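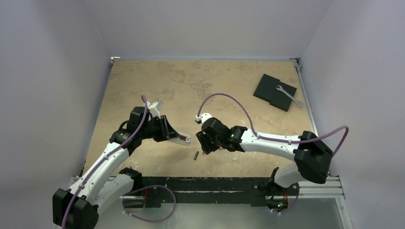
Davach Rubber Speed Ramps

If you have ever watched a delivery van come hurtling round the back of a building as though it were late for its own wedding, you will understand why we are so fond of our Davach speed ramps! They bring drivers down to a sensible pace without rattling everyone's teeth, and they suit car parks, loading yards, school entrances and private lanes alike.

Each ramp is built up from sections 400 mm wide and 65 mm high, with alternating black and yellow pieces so that they show up nicely at dusk. Fixing holes are moulded in, and bolts for tarmac or concrete come in the box (please tell us which you need when you order). Most people find it a comfortable job for 2, with a drill, a chalk line and a flask of tea.

Rounded end caps are sold separately, and you will want a pair for every run -- they tidy up the edges and are kinder to bicycles. A cable channel runs underneath, handy if you have lighting to feed across the road.

Need something gentler? The Lestevora ramp has a lower, longer slope and is popular on sites with a lot of forklifts.

Sections are £81 each, excluding VAT. Orders placed before noon usually leave our Rarkov depot the same working day.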